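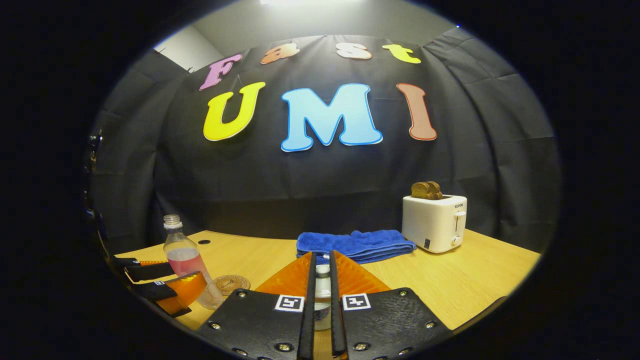
Equipment Review: Humex Hand-Held Gripper Set for Task Demonstration

Reviewed by Melur Pasaribu, Hartono Technical Training Center
14 shares | 3 comments

The Center was asked to determine whether the Humex set could replace remote control as the standard means of recording household tasks for its two-arm robot. Until this year, all such recordings were made with the Stultum remote station, in which a seated operator moves two control arms and the robot follows. The Humex set removes the robot from the recording stage. The operator holds a gripper in each hand and performs the task directly at the table.

Six operators took part in the review, four of whom had no earlier experience with either system. Together they recorded 600 demonstrations over seven working days. The tasks were drawn from the Center's kitchen list and included moving a bottle to a coaster, refolding a towel, lifting bread from a toaster and placing a teapot.

Handling

The grippers are held from behind and closed by a trigger. New operators were able to complete the bottle task within their first session. On the Stultum station, the same task is normally assigned only after a full day of practice. Operators reported that they could feel when an object was properly held, and they corrected a poor grasp sooner than they did by remote control.

Weight is the main objection. With the tracking device mounted above the hand, the gripper is top-heavy, and wrist fatigue was reported by every operator by the end of a morning. The Center now limits each turn at the table and recommends that other sites do the same.

Fingertips and markers

The orange fingertips are soft and bend around curved objects. They performed well on the towel and on clear plastic bottles. Small lids were less satisfactory - the fins tend to fold under a twisting load, and a firmer tip would be welcome for this work.

Each finger carries a square black-and-white marker from which the software reads the gripper opening. The markers must be kept clean. A smudged marker caused the opening to be misread in several recordings, and the software gave no warning until the files were processed. 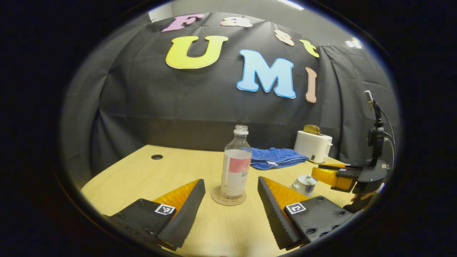
Last revised: February

Setup and cables

Initial setup requires a table, a plain background and steady light. The supplied instructions are clear on calibration but say little about cable routing. Cables on the mount can catch on a sleeve or on taller objects, and operators should secure them along the forearm before starting. Where both grippers work close together, as with a bottle and a teapot on the same small table, the operator should rehearse the path of each hand once before recording.

Use on the robot

Recordings made with the set were transferred to the robot without difficulty. One limitation should be noted. A person can reach positions that the robot arm cannot, and the Humex software does not check for this during recording. The Stultum station avoids the problem entirely, as the operator can only record what the robot has done.

Recommendation

The set is recommended for tabletop tasks of short duration and for sites that train new operators often. The remote station should be retained for work near the limits of the robot's reach. The Center will keep both systems in service.

Related reviews
Stultum Remote Station: Second-Year Report
Replacement Fingertips for Two-Finger Grippers
Choosing a Table for Demonstration Work
Wrist Supports for Long Recording Sessions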